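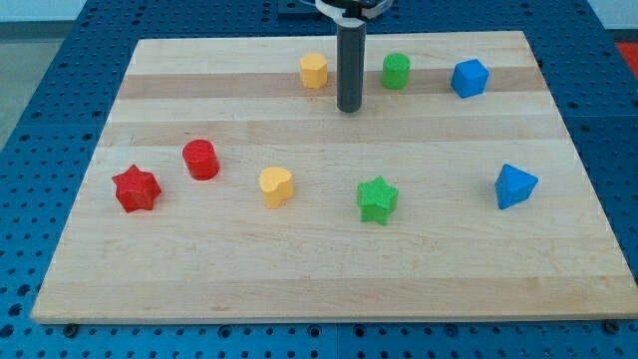

*Fig. 4. Board with the block set and the finger raised, block-to-block task.*

## 4. Setting up the board and recording episodes

This section gets you from a bare table to your first usable recordings for the block-to-block pushing task. I wrote most of it while redoing my own setup in May, so the order is the order I do things in. If you've only used Gallardo (our simulator), read the cautions first, please!

**Before you start:** have the Pladasex controller running and the arm homed. Tin-yau Tang's startup notes in section 2 cover that better than I could.

1. Lay the wooden board flat on the perforated table and line it up with the holes. Fasten the front corners. Give the board a good shove with your palm -- if it creeps at all, tighten up and try again.
2. Mount the finger pointing straight down. I snug it by hand, then go a quarter turn more with the key.
3. Run `touch_off`. The arm lowers until it feels the board, then backs up 2 mm. That's your pushing height.
4. Put out all the blocks: two each of red, yellow, green and blue, with a different shape for each one in a color pair (a red star and a red cylinder, say). Leave gaps so none of them touch.
5. Raise the finger and start the recorder with `nostametti rec --task b2b`.
6. Read the prompt out loud. I know it feels silly, but I've pushed the wrong star more times than I'd like to admit.
7. Push with the joystick, slow and steady. Let go when the two named blocks meet, and hit the space bar.

> **Note:** The prompts name both color and shape on purpose. Our set has a green star and a red star, so a policy that only listens for "star" gets caught out pretty quickly. Miłosz Malinowski found this in the Zikesden runs: with shape-only prompts, the policy went for the wrong block in 44 percent of trials.

> **Caution:** Don't reach in to fix a block while the arm is live. Pause first, then reach.

> **Caution:** Tall blocks tip if you push them too high up. If one falls over, mark the episode as bad and reset it by hand.

### How many episodes do you need?

We trained on 2967 episodes, and I'd love to tell you that fewer is fine, but I haven't tested it properly. What I can say is that mixing up the starting layout helped me a lot more than repeating a tidy one. I scatter the blocks again every few episodes -- more often if I catch myself making the same push over and over.

When you've finished a batch, run `nostametti check` before you close the session. It lists any episodes with dropped frames, and those can be re-recorded right away with the board still in place.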